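Saliba Parish Council, minutes
Jan 25, 2023
By the recording clerk

1. Sunday attendance. The reported figure of 444 was questioned. It seems to count the choir twice. No change made. 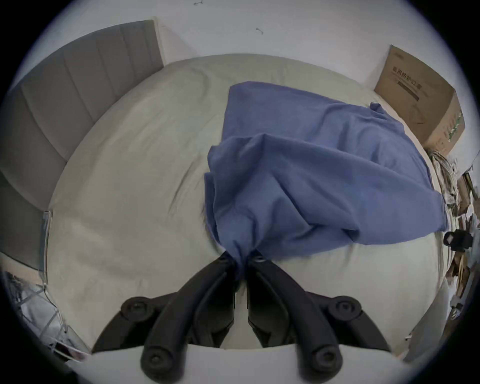
The same doubt was raised over the Skukent mission, which claims growth every year and sends no rolls.

2. Clothing drive. Molleck parish wants to share ours again. Last time their half came in 3 weeks late. Agreed, with little enthusiasm.
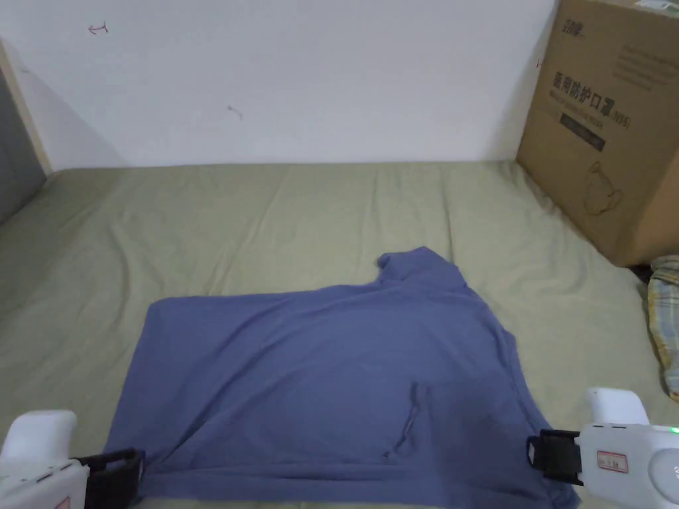
3. Lent study. The Bumik course on fasting costs $1,127 for 12 booklets and a leader's guide. Several members asked what it teaches that the Gospels don't. Put off to March.

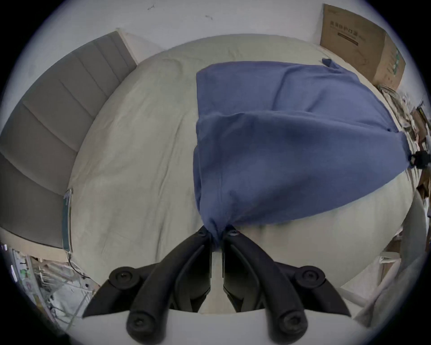

Comments

Bumik was thin when we used it. Read Isaiah 58 and save the money.

oldpew: The choir sings at both services, so of course it's counted twice.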